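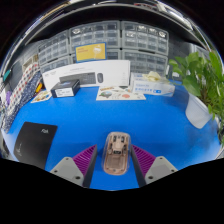

Equipment > Desks and Benches > Cable Management > Under-Desk Trays

Search products, part codes, guides
Go

Wumgate Under-Desk Cable Tray

The Wumgate is an open-topped steel tray that fixes to the underside of a desk or bench and carries mains leads, plug-in power supplies and data cable clear of the floor. It is made in two lengths, 468 mm for a single desk and 2,335 mm for a shared bench run. Both have the same cross-section: 100 mm front to back, 50 mm deep. Brackets, end caps and fixings are common to both.

Construction

The body is folded from one piece of mild steel sheet and powder coated after folding. All long edges are returned inwards, leaving no cut edge where a cable can rest on it. The base has two rows of slots along its full length. These take hook-and-loop straps or ordinary cable ties and let dust fall through. They are not sized for screws and should not be used to fix the tray to a wall.

The 468 mm tray hangs on two brackets, one at each end. The 2,335 mm tray hangs on five. The intermediate brackets slide along the back return before they are tightened, so they can be moved to miss a frame rail or a leg fixing. The two end brackets are fixed in position.

Each bracket is a plain hanger with a keyhole slot and a round hole. The screw in the keyhole slot carries the tray while it is being lined up. The screw in the round hole stops it lifting off afterwards. Both must be fitted.

Finish: white, black or pale grey. Brackets are supplied in the same colour as the tray. End caps are black in all cases.

Desktop requirements

The fixings supplied are for solid timber and wood-based board. Check the thickness of the desktop before drilling, including any bevel on the underside at the back edge. Where the top thins towards the edge, set the tray further in. For metal or glass tops use the Texier clamp bracket, which grips the rear frame rail and needs no holes. The Texier clamp is sold singly and is ordered in the same number as the standard brackets it replaces.

On height-adjustable desks, the tray must be fixed to the moving top, never to the fixed part of the frame. Run the desk through its full travel with the tray empty and check that it clears the crossbar at the lowest position. All cables leaving the tray for the floor need enough slack for the highest position plus one hand's width.

Fitting

1. Isolate and unplug everything on the desk. Remove loose cables from the underside.
2. Hold the tray in place and mark the keyhole positions. Leave a gap of 50 mm between the top edge of the tray and the underside of the desktop, or plugs will not pass over the front return.
3. Drill pilot holes. Use a depth stop.
4. Fit the keyhole screws, leaving the heads proud, and hang the tray.
5. Slide the intermediate brackets to their final positions (long tray only). Tighten.
6. Fit the second screw at each bracket, then tighten the keyhole screws.
7. Push on the end caps.

The short tray can be fitted by one person. The long tray needs two, one at each end, until at least three keyhole screws are carrying it.

Loading

Spread heavy power supplies along the length and keep them close to a bracket where possible. Power supplies should sit flat on the base with air space above. Do not stack them, and do not coil surplus mains lead on top of them. A multiway socket block may be laid in the tray with the outlets facing up, strapped at both ends. It must be the only block on its supply lead — one block must not be plugged into another.

Mains and data should be kept to opposite sides. The Ernbridge divider clips into the slots and splits the tray along its length. It is cut to 468 mm, and several can be laid end to end in the long tray and trimmed with snips.

Mouse and keyboard leads are usually too short to reach the tray and return to the desktop. Bring them to a hub at the back edge and drop the single hub lead instead.

Earthing

The coated tray should not be assumed to make electrical contact through its brackets. An earth stud is provided on the inside of the back face, left-hand end. Whether it is needed depends on the installation and should be decided by the electrician responsible.

Care

Wipe with a damp cloth. Check the bracket screws once after the first month and again whenever the desk is moved. Solvent cleaners dull the coating, black most noticeably.

Supplied with the tray

Tray body, brackets, screws for board and timber, two end caps, hook-and-loop straps, fitting sheet. The divider, clamp brackets and socket blocks are not included.

Ordering and delivery

The short tray is packed flat in a carton and sent by parcel carrier. The long tray is sent on a pallet and must be inspected before it is signed for. A bent return cannot be straightened without cracking the coating, and we will replace it if told on the day of delivery. Orders of 100 or more short trays are packed in bulk without individual cartons unless asked otherwise.

The factory closes for part of August. Stock items are still sent out, special colours are not. Trade enquiries to Joar Lindholm, fitting questions to Rosalba Benedetti.

Related items

Ernbridge Clip-In Divider
Texier Clamp Bracket
Veverine Vertical Cable Spine
Veverine Desk Grommet, Round
Hook-and-Loop Straps, Black
Wumgate End Caps, Pair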